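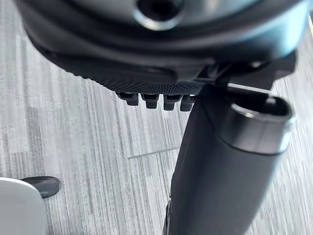
Gallery: The Drirninent Workshop Rooms

The Drirninent Workshop Rooms occupy the ground level of the former Ngau building and are open to registered members from February onward. Select a thumbnail to open the larger version.

1. Main room, floor
Grey floor, main room. Members are asked to keep walkways clear and to report any damage to the front office on the day it occurs. Floor care is scheduled each evening after 6 p.m.

2. Fittings and housings
Dark curved shell with a round opening and a pale rim. A textured band of small dots runs along the lower face, with four short black tabs in a row beneath it. Smooth shells are to be wiped with a soft, dry cloth. Abrasive pads are not permitted on any finish.

General information

The rooms accommodate 40 members at one time. Each booking covers 2 hours and may be renewed once on the same day, subject to availability. Storage shelves are assigned by the front office and must be emptied when a membership ends.

Requests to reproduce material from this gallery should be addressed to Nhyira Mensah, Publications. Print copies are supplied by Broner and may be collected at the front office during opening hours.

Gallery text: Noemi Begay. Editing: Leandro Bustos.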